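Wumville refreshment counter – progress note to Stadico
7/30/23

Quick one, the longer report comes with the invoices. Covers July only.

Where we are: counter is in. The pale top went down in the first week and the curved front edge lines up with the wall units after 2 tries at the template (first one was short at the right end, our mistake, not charged to the grant). Plumbing signed off. Cold line connected, sparkling line still waiting on a valve from Huttunen. They say it has shipped. No tracking number yet, chasing.

Money – we've spent the counter and plumbing lines in full. Cups and signage not touched. There is a small overspend on the tiling, 200 dollars, which we'd like to take out of signage if you agree. Need a yes or no on that before the next order goes in. 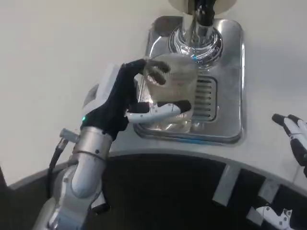
Drainage was the main worry in your last letter, so a bit more on that. We went with the Pletis tray in the end, the bigger of the two quoted. It's stainless steel, sits on the countertop under the chrome dispenser, raised rim all the way round and a slotted grate in the middle for the spills. A large clear cup can be held over it, the size visitors kept asking for at the open day. The smaller tray would of been cheaper but people overfill. Overflow test was 15 minutes with the tap full open, cabinet below stayed dry, plumber happy. The polished rim does show every fingerprint and we will need to budget for cloths, sorry, forgot that in the original list.

Cleaning: grate to be lifted out and washed at closing, tray wiped down, countertop with mild soap only. The supplier was firm about no bleach on the pale top. Rota is drafted but has gaps in the mornings.

Behind schedule on: sparkling line (see above), the signs, and teh water quality certificate. Sample was sent in, lab has a backlog. We can't open to the public without it so the opening date stays blank for now – please don't announce anything yet.

Still needed from you
– decision on the 200
– a copy of the logo that prints properly, the last file was too small
– whether you want your name on the counter front or on the wall

Second payment request is attached, same format as the last. Receipts are scanned except the tiling one, that follows when the shop resends it.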